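Kitchen & Workroom Tips
By Musyoka Athumani
Thursday

Sharing a Counter With the Arm

When Julcombe put an arm in our prep kitchen, I got plenty of advice on the machine and very little on the counter, and the counter is where my day goes! I've kept house for working kitchens for 19 years, so here are the habits that have stuck with us.

Give the arm its own stretch of counter and keep your own things out of it. We left 14 inches clear on our side for chopping, and Grando (he runs mornings) marked the line with blue tape - replace it when it curls.

Lay knives down in the same spot every time, well back from the edge. Ours used to wander, and you do get careless when you're no longer the only one reaching.

Put a cup back where you found it, even if you're coming right back for it. I know, I know, it feels fussy.

A crowded marbled counter, with the arm over it: 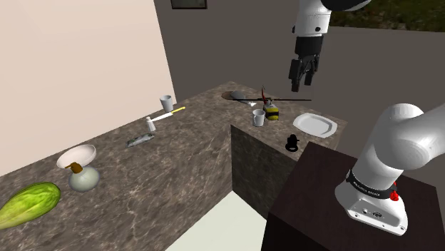
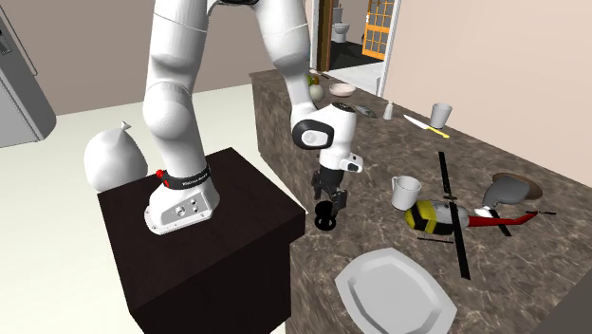
The bigger change has been in how we talk to each other. Tse used to do nearly 225 small fetch-and-put-back jobs a week, and now she spends much of that time setting up and checking, which she likes better, though she misses the chatting that went with it. So we've moved our coffee break to ten, everybody together, arm paused. Do the same if you can - and write down who pauses it, on paper, by the door. Wipe the stone with plain warm water and a soft cloth before you start it up again.

Last updated in June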